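Mellor room, craft tables. Walk-round checklist, Friday
Done by: Vibeke Bergmann. Copy to Dorothy Lambert
Sheet 2894

1. Exit route clear, door opens fully: OK
2. Extinguisher tag in date: OK. Tag's faded, ask for a new one
3. Outlets, cords: OK. One cord too long by the sink, tie it up
4. Silk flower stock, wire ends: SEE COMMENTS

Comment on 4. Went through the Gitar box stem by stem. Looking for bare wire at the cut end, leaves pulling off, anything sharp under the node. Hydrangeas shed more than the roses, petals end up on the floor and people skid on them. Tug every leaf before it goes back in the box. Loose ones go in the scrap tub.

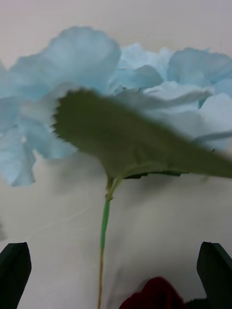 Item 4. Blue hydrangea, serrated leaf and top of stem.

5. Cutters locked away when not in use: NO. 2 pairs left in the open drawer. Moved to the cabinet, key is with Dorothy
6. Glue guns unplugged, on stands: OK. Stand on the left is wobbly, replace by August
7. Flame retardant label on new stock: Sivine yes, Wovoveo no. Hold the Wovoveo carton untill we get the paperwork
8. Table tops: PARTLY. Flower parts left out between groups. Long stems and sticks need to go flat in the tray, tips inward, nothing sticking out past the edge at eye hight for the little kids. Wipe down after

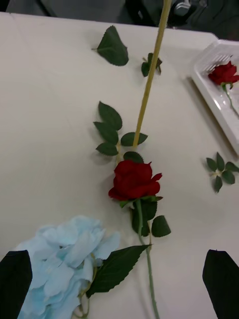
Item 8. Red rose and flower parts on white table top.

9. Floor under tables swept: NO. Do it before the 4 pm group
10. First aid box: OK, low on small band-aids
11. Max 60 in room sign posted: OK

To fix: 5, 7, 8, 9. Dorothy to sign off on 5 and 7. Will recheck tables myself Friday after close, leave the scrap tub out for me pls

V.B.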